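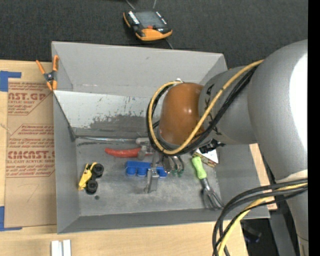

A Visit to the Picking Cell at Brodgate

The invitation said the tour would start at the loading dock, and it did, 15 minutes late, which gave us all time to study the vending machine. Brodgate runs its automation lab on the second floor of what used to be a carpet wholesaler, and the carpet wholesaler seems to have left in a hurry and without its stock. There is charcoal carpet in the lobby and charcoal carpet in the hall. By the time we reached the robots I had stopped noticing it.

I have been on a fair number of these visits. Usually you are shown a very clean machine doing one thing very fast behind glass, and then you are shown a sandwich. I asked for the afternoon group because it was billed as "upkeep and setup," a title that had kept the attendance down to a comfortable handful. The morning group got the speech about the future. We got the cable talk, and I would not have traded.

The cell we spent most of our time at is called Arnalari, a name picked by a vote that I gather was close. It is one arm, one gripper and one big gray bin on a wooden table. The job is to reach into the bin, get hold of something and lift it out. That sounds like nothing until you look at what lives in there. I had pictured cartons. There was a yellow and black toy vehicle lying on its side, a hand cultivator with a lime-green handle, a small box, a long shiny tube of some sort against the back, and a blue plastic thing with rounded lobes that our group discussed at length without reaching agreement. My own garage has a bin like this. I have never thought of it as research.

The mix is chosen to be annoying. Boxes are easy, we were told, so they get only a small share of the space. A garden fork is nasty: the handle is fat, the prongs are thin and spread out, and whichever end you grab, the other end has plans. Shiny things are worse, for reasons to do with what the sensors make of a reflection, and I followed that explanation for nearly two minutes.

What I had come for was the setup, and it was refreshingly low to the ground. The most important fact about a bin is where it is. If it creeps across the table, the arm's idea of the walls is wrong, and the arm is a good deal stronger than the wall. So every session begins with checking the bin against its marks and nudging it back if needed. Then someone walks the gripper slowly down to a set of known points, using the handheld controller, and compares the readings with the sheet from last time. If they agree, work starts. If they don't, you do it again, slower, and then you look for whoever leaned on the table.

The controller spends its spare time on the carpet behind the bin. It is a chunky black and orange affair with a screen in the middle and small pale buttons down both sides, and I was allowed to hold it with everything switched off. It is heavier than it looks. House rule: the person holding it is the only person who may talk to the robot, and everyone else may talk to the person.

I liked the rest of the hardware even more. There is an orange-handled spring clamp near one corner of the bin, the sort you would buy for gluing a chair. To the left, still in its brown protective paper, is a sheet marked as cast acrylic, with blue tape at its corners. I have seen the brochure for a McGrath cell, which costs more than my house and has not one visible piece of tape. I asked whether the tape was temporary. The reply was that it had been replaced in May with newer tape.

Then came the cables, and the talk livened up. A robot arm is a very patient device for wearing out cables. Every time the wrist turns, whatever is strapped to it turns too, and on this one a yellow cable and a bundle of black ones come down over the big link and loop under the orange-brown joint cover. Too little slack and you pull a connector. Too much and the loop hangs where it can catch the rim of the bin, or one day pick up a garden fork on its own initiative.

The routine for this is written on a card and goes more or less as follows. With the arm stopped and locked out, run a gloved hand along the whole length of each cable and feel for flat spots. Look hard at the part inside the loop, where the bending happens. Turn the wrist by slow jog to both ends of its travel and watch the slack, all the way, without chatting. Check the fingertips for wear and check that the finger screws are still tight. Write it down. They do this every 90 hours of running, and a full cable swap is penciled in at 900, whether or not anything looks tired.

Someone in our group asked why not wait until it breaks. This was answered with a short story about a connector, a Friday and a very quiet weekend.

The bin gets looked after too. Its walls are scuffed and the floor is smudged and worn, and for a while there was a plan to swap it for a fresh one before visits. The plan was dropped. A new bin has to be measured in all over again, and the marks do no harm.

We finished at the Zavatus bench next door, where the spare grippers are rebuilt, but the bench was mostly coffee cups by then and the person who knew about it had gone to a meeting. There were sandwiches after all. Egg, mainly.

If you go, ask for the afternoon group and wear shoes you can stand in. There is one chair, and it belongs to whoever has the controller.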